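Section 4. Preparing the floor and applying the finish

4.1 Before you begin

Tristari hardwax oil is intended for indoor wooden floors that have been sanded back to bare timber. It must not be applied over varnish, lacquer or wax. If the history of the floor is not known, carry out the test patch described in Section 3 and allow it to cure fully before going further.

Rooms must be kept between 15 and 25 degrees throughout the work. Underfloor heating is to be switched off the day before and left off until the final coat has cured.

4.2 Preparing the surface

1. Remove all furniture, rugs and door mats from the area to be treated.
2. Check for raised nails and loose blocks. Refix any loose block with Sirneo wood adhesive and leave it overnight.
3. Sand the floor in stages, finishing with a 120 grit disc.
4. Vacuum the whole floor twice, including the gaps along the skirting.
5. Wipe with a dry lint-free cloth. Do not use water or white spirit.

Note: Straight boards are sanded along the grain. On patterned floors the grain changes direction from block to block, and a rotary machine should be used for the last two stages.

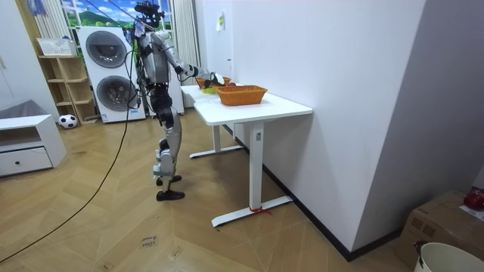 Patterned floors take more oil at the joints than plain boards do, and the quantities in Table 2 allow for this. Work should proceed in strips that follow the line of the pattern, finishing at the doorway. In a herringbone floor such as the one shown, each strip should end at the edge of a row of blocks - a strip that stops part of the way across a block will leave a visible overlap when dry. Where a table stands against a wall, as it does here, the floor beneath it is to be treated at the same time as the rest of the room, with the table taken out beforehand.

4.3 Applying the oil

1. Stir the tin for 2 minutes. Do not shake it.
2. Pour a small amount into a roller tray and load a short-pile roller.
3. Apply a thin, even coat to the first strip.
4. Remove any surplus with a white buffing pad before starting the next strip.
5. Leave to dry overnight with a window slightly open.
6. Apply the second coat in the same manner.

Caution: Cloths and pads soaked in oil can catch fire without a flame being present. Place them in a metal bucket of water immediately after use and dispose of them in accordance with local rules.

4.4 Bringing the room back into use

The floor may be walked on in socks the day after the second coat. Furniture may be returned after three days, with felt pads fitted to all legs. Rugs should be kept off the floor for two weeks. For routine cleaning from that point, refer to Section 5.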